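The Long Sulk of Sunday Evening

Dymphna Horgan has kept house with her sister for 40 years, and they have argued about laundry for most of them. Her rule is that whoever complains does the wash.

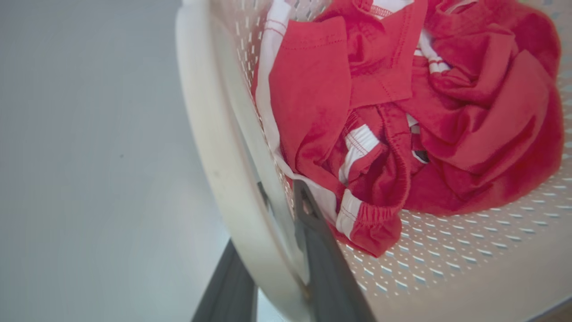 The rule has survived two moves and a lodger. It has also produced a very quiet household - up to six days at a stretch without a word about socks.

Her sister's only known protest was a week in the same cardigan.

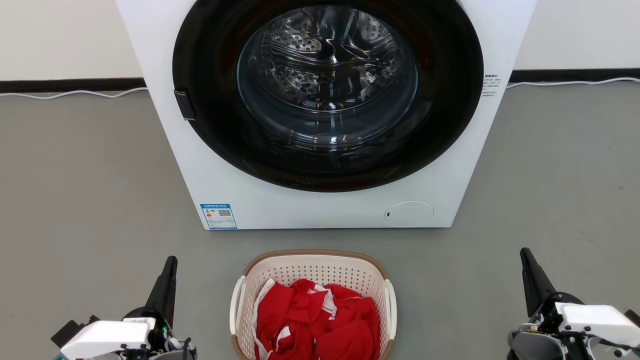 What the Lodger Thought

Pichit Saithong lasted seven months. He complained once, in January, and ironed until Easter.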